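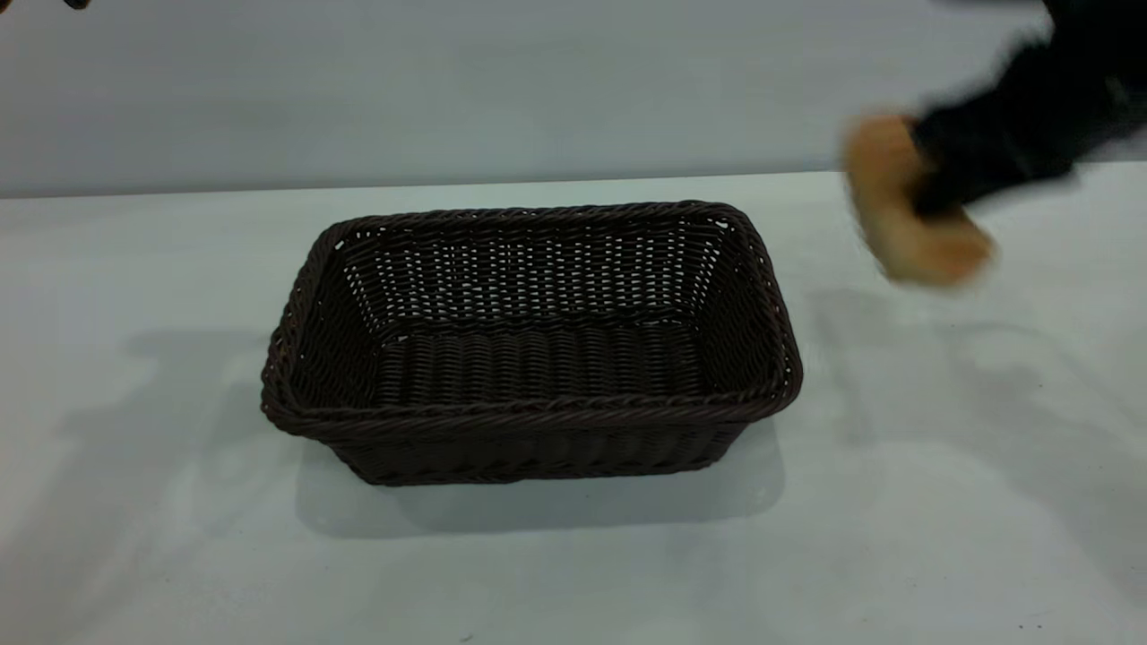
Citik Open Day Bread Basket Set

README, revised in September

This is the small set of demonstrations we recorded at the Citik open day, when visitors got to drive the arm themselves. The job was the same all afternoon: pick up a piece of bread, carry it over to the basket, let go. It sounds like nothing, and then you sit down with the controls and find out how much your own hands have been doing for you all these years!

There are 119 episodes. Of those, 62 were driven by visitors and the rest by people from the lab, mostly during the quieter stretch before lunch. We kept the visitor runs even when they wander, because the wandering is the part we were hoping to get. People come in too high, change their minds, swing back, try the other side of the basket. Lab drivers have all picked up the same habits by now and it shows.

What's in the folder

episodes/ has one numbered folder per run, each with the video from both views and a log of joint positions and gripper opening.
notes/ has the comments we wrote down during the day, lightly cleaned up for spelling.
splits/ has the train and test lists. Visitors and lab drivers are mixed in both. If you want to train on one group and test on the other, use driver_type in the episode table.
tools/ has the playback script and the converter.

The names Endo and Takagi turn up all over the logs. Endo is the control station the visitors used and Takagi is our playback tool. If you only want to look at a run, start Takagi, point it at an episode folder and press play. It shows both views side by side with the gripper trace running along the bottom.

How the day went

We opened the doors at ten on a Thursday and expected a slow start. By half past there was a line back to the stairs. Fumiko Nakajima ran the station for most of the day and was wonderful at it — she let people make their mistakes and only stepped in when the arm was about to meet the table. Each visitor got one practice run, which was not saved, and then up to 3 recorded ones.

The questions were great. A girl of maybe nine wanted to know whether the arm could tell a roll from a rock (it can't, not from anything in this set). A retired baker spent a long time on how hard the gripper should close on something soft, and his remarks are in the notes folder almost word for word. I'd read those first if you plan to do anything with the gripper trace.

The basket was harder than we had planned for. It is very dark, nearly black, with a thick braided rim, and it sits on a pale tabletop. Visitors found it right away but had trouble judging how deep it was. A lot of the drops were made from higher than they needed to be, and you can see people hesitate over the rim in the gripper height trace.

About the two views

One camera is fixed and looks at the workspace. The other rides at the wrist. They are synced to within a single video step, and dropped images are listed in the episode table.

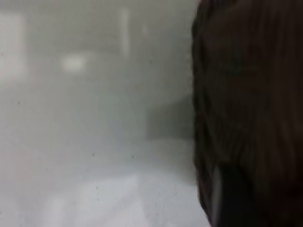 Wrist video is the harder of the two to work with, and it deserves a look before you feed it to anything. Expect stretches with nothing in focus, like the moment where a dark brown mass runs from top to bottom along the right side and the rest washes out to pale gray. The tiny dark specks in that same view are sharper than anything behind them, so a keypoint tracker may well grab them first. We have left such passages in on purpose. Anyone who wants them gone can filter on the blur score, stored for every image under wrist_blur.

Known problems

Gripper opening is in raw units in the visitor runs and in millimeters in the lab runs. The converter fixes this if you pass the units flag, and it should have been the default.
Two of the lab runs have no end marker. They play fine.
Success labels were made by hand from the fixed view. "Success" means the bread ended up in the basket and the gripper let go. Bread left resting on the rim is labeled "partial".
Driver comments were typed in a hurry, so the clock times in them can be a few minutes off.

Using it

Please do! The set is small and makes a decent first project for students. We have used it as a warm-up before moving to Kikov, our larger tabletop set, and the file layout is the same in both. Anything that reads one should read the other once the units are sorted out.

Visitors' names were never recorded. Driver numbers were handed out in order of arrival and carry no other meaning.

Send corrections to Fumiko Nakajima at the Citik front desk, or add a line to notes/fixes.txt with the episode number first.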